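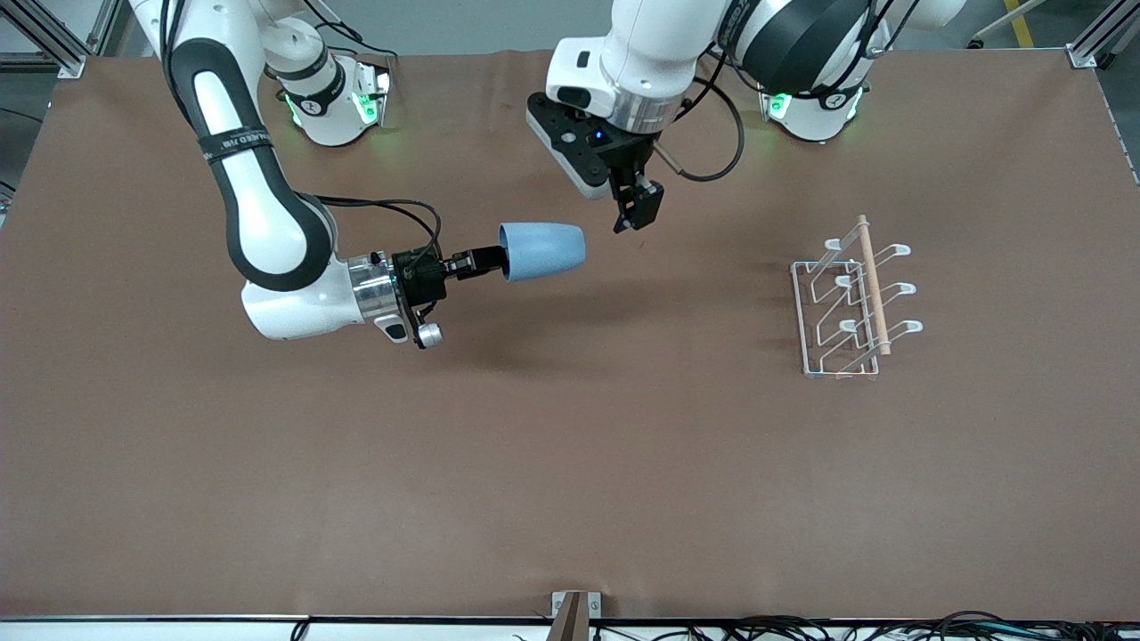 Le gobelet bleu clair, au-dessus du papier kraft.

22 décembre 2022

Bon, je reprends ce carnet après des semaines sans une ligne, et je le reprends pour parler d'un gobelet. Un gobelet en plastique bleu clair, mat, tout simple, un peu évasé - le genre qu'on ne regarde jamais et qu'on retrouve au fond du placard derrière les tasses ébréchées. J'en ai parlé toute la soirée à la maison, on m'a gentiment demandé de changer de sujet, alors je me rabats sur le papier !

Ce que j'aime dans ce bleu, c'est sur le kraft. J'avais essayé la nappe blanche cet été (en août, il faisait une chaleur pas possible sous les toits) et tout paraissait triste, on aurait dit une cantine. Le brun, lui, réchauffe. Il donne envie de poser des choses dessus, d'écrire dessus au crayon, de renverser un peu de café sans en faire un drame. Évidemment il fait des plis. J'ai passé un temps fou à lisser ma feuille avec le plat de la main, puis avec un livre, puis avec une règle, et le bord du fond gondole toujours. Tant pis, je commence à les trouver jolis, ces petits plis, surtout quand l'ombre passe par-dessus.

Le rouleau vient de chez McKinnon, le dépôt derrière la gare, où je n'avais pas mis les pieds depuis le déménagement. J'y allais pour du scotch, je suis repartie avec du kraft pour trois hivers. La caissière m'a souhaité de bonnes fêtes et de bons paquets, et je n'ai pas osé lui dire que je n'avais encore acheté aucun cadeau. On est à trois jours de Noël, quand même. Il va falloir que je m'y mette.

Du coup j'ai une idée pour la table du réveillon : du kraft partout, les prénoms écrits directement devant chaque assiette, et des gobelets de couleur à la place des verres à pied (j'en casse un chaque année, la série n'est plus qu'un souvenir). J'ai regardé chez Bimar s'ils avaient du bleu clair. Ils ont du vert, du gris, un orange assez violent. Pas de bleu clair. J'ai hésité devant le gris et puis non, je suis rentrée les mains vides, avec une branche de houx quand même.

Sinon, pluie toute la journée. La soupe de potiron était trop salée, j'ai rajouté une pomme de terre, puis une deuxième, et maintenant il y en a jusqu'à samedi prochain ou presque. J'ai commencé la liste des courses au dos d'une chute de kraft : beurre, marrons, clémentines, bougies, de la ficelle rouge et blanche si j'en trouve encore. Le papier boit un peu l'encre du stylo plume, ça bave, mais au crayon gras c'est parfait.

Demain je découpe les bandes pour la table, et je fais un tour à la droguerie pour les gobelets. S'il n'y a que de l'orange, je prendrai l'orange.

Entrées récentes
- Le retour de Goltville, valise trempée
- Confiture de coings, deuxième essai
- Un après-midi à Wollar
- Ranger le placard à vaisselle (enfin)
- Les rideaux de la petite chambre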